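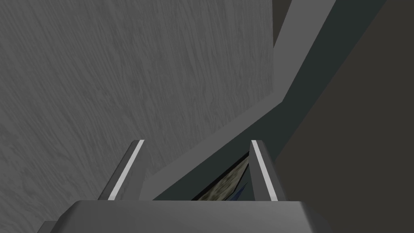 *Figure 1. Gripper camera view in simulation. Fingers open, with part of the patterned object between them.*

# Do the Resance Rules Do Anything? A Check of Good Practice in Simulated Pick-Up Runs

Zachary Lemieux
Robotics and Society, Romholm College
Thursday, December 13, 2018

## 1. Why I picked this topic

Every group in our course that uses the Min simulator has to follow the Resance rules. They are two pages long and were written by a small training company called Surnetti. They tell you how to run a two-armed robot in simulation, what to record, and when you are allowed to write "success" in the log. We were told on the first day that they are good practice, and no reason was given.

My project asks whether the rules change what people do, and whether following them makes a run any more believable. I went in doubtful and I'm still doubtful, though about different rules than the ones I started with.

I did not test the robot's control program. I had no real robot to compare with. Everything in this report comes from Min, and nothing in it should be read as a safety claim about a machine you could stand next to.

## 2. The rules, in my words

The original wording is stiff, so I have shortened it. There are seven rules.

1. Write down the goal before the run starts.
2. State the starting position of both arms.
3. Save the overhead view and both gripper views.
4. Do not move the object by hand between tries in the same run.
5. Stop at 500 steps, finished or not.
6. Mark a run as a success only if a second person agrees.
7. Keep failed runs.

Rules 1 and 7 are hard to argue with. Rule 5 is a number somebody chose. I wrote to Surnetti to ask how they got to 500 and the reply said it was "a sensible limit for classroom work." That may be so, but I'd like to have seen one sentence of evidence. A run that fails at step 500 and would have finished at step 510 goes into the same column as a run where the arm never left its starting position.

Rule 6 sounds strong. How strong it is depends on what the second person gets to look at, and the rules say nothing about that.

## 3. What I did

The course archive holds 2000 runs. Of these, 900 were made in September, before the rules were required, and the rest came after. I read the logs for all of them with a short script that looked for missing fields. Then I pulled 40 runs marked as a success, half from before and half from after, and judged them again myself. I covered up the original result first. My lab partner did the same on her own machine and we did not talk until we were both done.

We used only what the rules say must be saved. If something could not be settled from the saved views, we wrote "can't tell." That choice matters a lot for the results, and a friendlier reader might have been more generous.

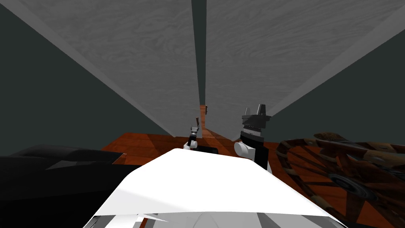 Rule 3 is the one I now think does the most work, and it is also the one with the biggest hole. It asks for an overhead view, and most groups treat that as the view that settles an argument. It often can't. The flat black object lies on the wooden floor between the two grippers, and part of it is behind the top edge of the robot's own white body. If the question is "is the near edge clear?" you are guessing. The right gripper is also a lot closer than the left one, which makes the left look harmless and small. I caught myself giving the left arm less attention in nearly every run I judged, and I was trying hard not to.

The rule should say which question each view is supposed to answer. As written, you can save three useless views and be fully in line with it.

## 4. Results

### 4.1 Missing fields

The logs did get tidier. Before the rules, groups often left out the starting position or saved one gripper view and forgot the other. After the rules, these gaps mostly went away. I expected to be able to say the rules changed nothing, and I can't say that.

However, a filled-in field is easy to get. One group wrote the same goal, "pick up object," for every run they made, including runs where they were only testing whether the fingers would open. Rule 1 was met each time. A reader learns nothing from it.

### 4.2 Agreement on success

This is where I lost faith. My lab partner and I both wrote "can't tell" on many of the runs that had been signed off as a success, and the later runs were no better than the early ones in this respect. When we asked three groups how they had handled the second signature, all three said that the second person was sitting next to the first and had watched the whole thing live. They were agreeing with something they remembered. The saved material was never the basis for it. 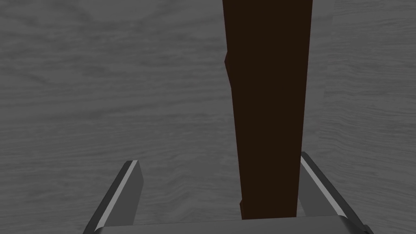

So the signature and the saved views are two separate kinds of evidence, and the rules treat them as one. If the second person has to be in the room, then the rule should admit that the files alone prove very little. If the files are supposed to stand on their own, the second person should be kept away until the run is over and then given the files and nothing else. I would choose the second version. It is slower, and I know from doing it that it is boring.

The other trouble is the word "success." In the logs it meant at least three things: the fingers were on both sides of the object, the fingers had closed on it, or the object had been lifted and moved. A single view of open fingers with something between them can be filed under the first meaning by one group and as "not started" by another. Both would be following the rules.

### 4.3 Failed runs

Rule 7 says to keep them. People kept them. They also gave them names like "test" and "junk" and put them in a side folder, so the script missed them until I went looking. I don't think this was dishonest. I did it too, in my first two weeks.

## 5. Objections I was given

Our instructor read a draft and made two points against me.

The first was that the rules are meant for beginners and a longer sheet would not be read. I accept that people skip long sheets. I don't accept that two pages is the limit, when one of those pages is mostly the company's introduction to itself.

The second was that simulation is low stakes, so why be strict? A bad log in Min hurts no one. My answer is that habits carry over. If we learn that a signature from the person in the next chair is enough, we will bring that to places where it isn't. I can't prove this, and I've marked it as opinion.

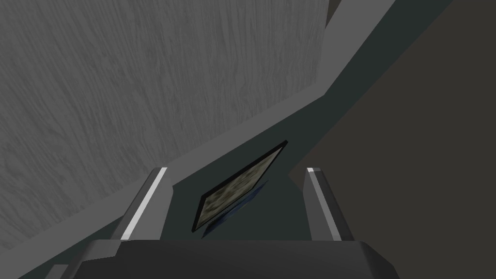 There is a third objection that I raised against myself. My own judging was strict, and a "can't tell" from me doesn't mean the run was bad. It could be that almost all of those runs were fine. What I can say is that the record doesn't show it, and the record is what the rules are supposed to protect.

## 6. What I would change

- Replace "success" with a short sentence written before the run, such as "object lifted clear of the surface and held until the last step."
- For each saved view, name the question it answers. Drop views that answer none.
- Have the second person judge from files only.
- Report runs stopped at the step limit in their own column.
- One folder for all runs, good and bad.

I would leave rules 2 and 4 alone. I looked for a problem with rule 4 and did not find one, though Min doesn't log hand moves in a way I could check, so my script may just be blind to it.

## 7. Limits

Forty runs is a small set, and two judges is the smallest number that can disagree. I did not pick the 40 at random in any careful way. I took them from across the archive and skipped ones that would not load. I also knew which of my classmates had made some of them.

The script and the sheet with both sets of judgments are in the course folder under my name. The column headed "cap" is the step limit.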